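Home Features Reviews Workshop Back issues Subscribe

Two hands, four fingers and a heap of laundry

Tue 16 December
By Sanaa Ait Brahim

I have folded more pants in the past fortnight than in the whole of the year before it, and I haven't used my fingers once.

It started in April, when I wrote a column about hand-held grippers and got a lot of post about it. These are the things you hold like a pair of barbecue tongs while a camera on the tool records what the jaws are doing, so that a robot arm can learn from it later. I'd only tried one make. Readers wanted to know how it stacked up against the others, and quite a few of you were rude about my choice of test object (a lemon). Fair enough!

So I went to Trencombe, where a small workshop called Wustik lets people hire bench space by the day, and I took two rival pairs with me. The Mukico has wide, flat pads and a trigger with a long, lazy pull. The Văn is lighter, snappier and a bit nervous in the hand, like a hire car with a very keen clutch. Both were sent on loan and both are going back, though I'll be sorry to post the Mukico.

Everyone at the workshop told me to start with cloth. Blocks are easy, cups are nearly as easy, but a crumpled bit of cotton has no proper edge to aim for. You think you've got one layer and you've got three. Elastic is worse, because it fights you: pinch a waistband, pull, and the rest of the garment comes along in a lump.

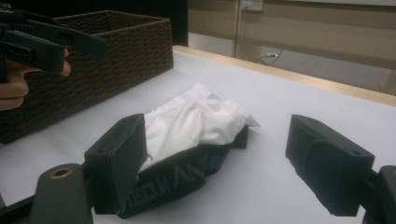
My first afternoon was a disaster, mostly down to my wrists. I kept twisting the tool as I'd twist my own hand, and a gripper with two fingers doesn't forgive that. By the second day I'd learnt to come in low, close slowly and let the other hand do the smoothing. With the Mukico I could pick up a waistband and lay it straight at maybe half my normal speed. With the Văn I was quicker to grab and much quicker to drop.

I logged 903 attempts with the pair of them — my partner thinks this is the saddest number he's ever heard — and kept 172 clips I'd be happy to show anybody. Wustik's own library has more than 4000, so I'm hardly troubling the leaderboard.

The camera matters more than I'd expected, too. If your thumb creeps forward on the Văn it blocks a corner of the view, and you only find out when you sit down to watch the lot back. I lost a whole morning's work that way and had to go for a walk.

Next month I'm moving on to socks, in matching pairs if I can find any.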